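Stestenik Goes Public in August

Hi, I'm Laiba Usmani, and after 44 evenings at the Dasham shared workshop I get to announce our bottle-sorting arm build!

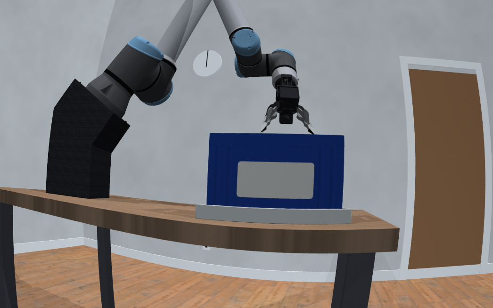
Sebastian Cârstea and I do all our planning in simulation (so much cheaper than glass), and the plans go up free in August.

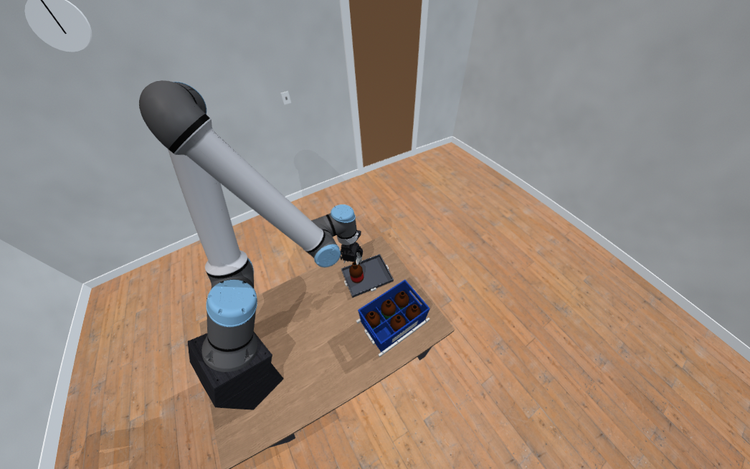 The arm holding a bottle over the tray, with the blue crate alongside.

We've set aside 500 printed build guides for other home shops. 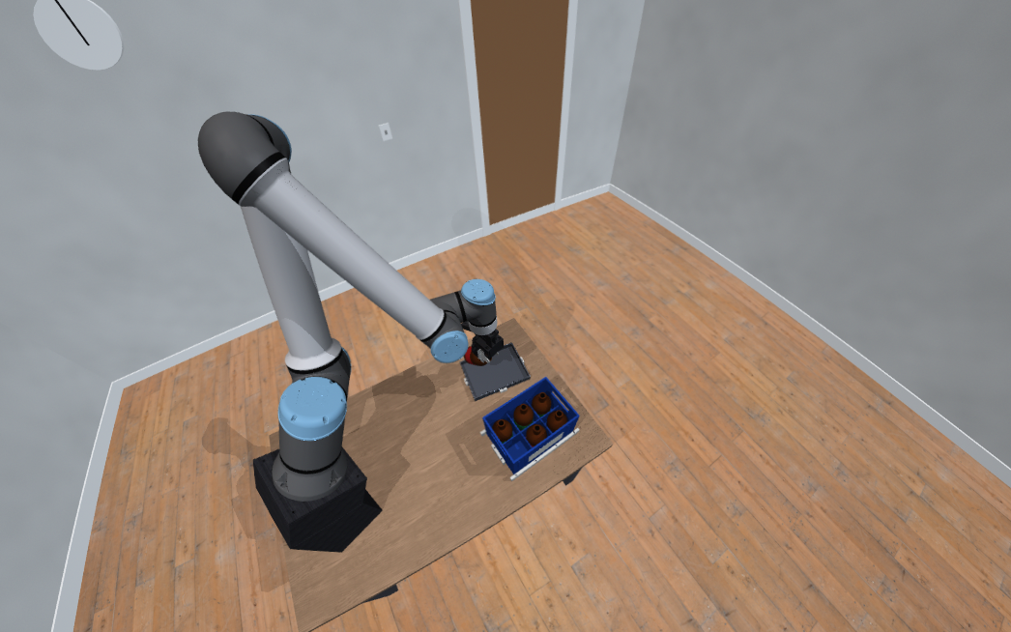 Do I need my own arm to start?
Just a computer. Write to Aarti Mishra at the workshop for a guide.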